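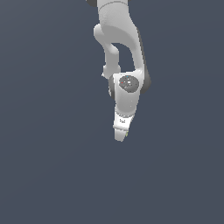 White robot arm, computer render.

Lisness Line FAQ

Updated September 1, 2021. Covers the ceasefire line between Lisness and Trollier, passes, shelling reports, mine clearance. Short answers, we're adding more as they come in.

THE LINE

Where does the line run now?
Same as in February. From the Minhas bridge, down the east bank, past the old Trollier brickworks, then across the fields to the Lendwood road. The stretch near the brickworks is still argued over. Both sides draw it a bit differently, and the maps posted at the two checkpoints don't match.

How wide is the buffer zone?
400 meters each side in open country. Less in Trollier itself, where houses sit right on it. Go by the painted posts, not the map on your phone.

Is the ceasefire holding?
Mostly. Small arms fire at night, upper Minhas end, a few times last month. No shelling confirmed by the monitors since spring. Neither ministry agrees with the other on who fired first, so we print both statements and the monitors' note when there is one.

Who are the monitors?
The joint mission based in Lendwood. White vehicles, blue flags, unarmed. They watch and write reports. They don't escort civilians and they can't issue passes, so please stop asking them at the gate.

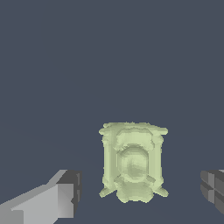

Can I cross to visit a family grave?
Grave visits are allowed with a day pass, up to four people on one pass, and you have to be back through the same checkpoint by 5 p.m. Bring the burial record if you have it. A parish letter works too.

PASSES

Where do I apply?
Lisness town hall, ground floor, side entrance. Or the Trollier school building while the office there is being repaired. Mornings only.

What do I bring?
ID, proof of address on either side, one photo. Kids under 13 go on a parent's pass. Farm owners also need the land paper, and the copy has to be stamped.

How long does it take?
They say seven days. Lately its been closer to two weeks, longer for anyone with land inside the zone.

My pass was refused, now what?
Ask for the refusal in writing — the clerk has to give it. Then appeal at the district office. You get one appeal per application, but you can apply again from scratch after that.

Do passes work on holidays?
Depends on the checkpoint. Minhas bridge closes on public holidays for both sides, so that's a lot of days. Lendwood road stays open, short hours.
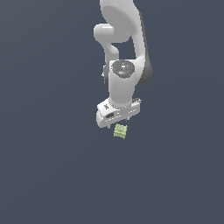
MINES AND UNEXPLODED SHELLS

Which areas are cleared?
Lendwood road, both shoulders. The school field in Trollier. The pump station track. Everything else counts as not cleared, including places people have been walking through for months.

I found something metal in a field. What do I do?
Don't touch it. Go back the way you came, mark the spot from a distance if you can do it safely, and call 1619. Line is staffed day and night. Say the nearest post number.

Will someone come the same day?
If it's near a house or road, usually. Open fields can wait several days. Keep animals out untill then.

Can I burn off the stubble?
No. Two fires in the brickworks fields set off shells last summer. It's banned inside the zone and on any land touching it.

When does clearance start on the east bank?
No date. Both commands have to sign off and only one has. The last meeting in Lendwood ended without a schedule. 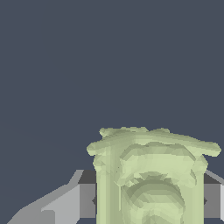 Green object between gripper fingers, computer render.

ABOUT OUR REPORTING

Where do you get your numbers?
Ministry briefings, the mission's weekly bulletin, hospital press desks. If only one side has claimed a thing, we say which side.

Why don't you show troop positions?
We don't publish anything that tells a gunner where to aim. Goes for photos readers send us too — crop them or we won't run them.

You got something wrong.
Happens. Write to the corrections desk with the headline and the line in question. Fixes go at the bottom of the article with the time.

Can I reprint your reports?
Yes with a credit and a link. Not the maps, those belong to the survey office in Lisness and you'd need to ask them.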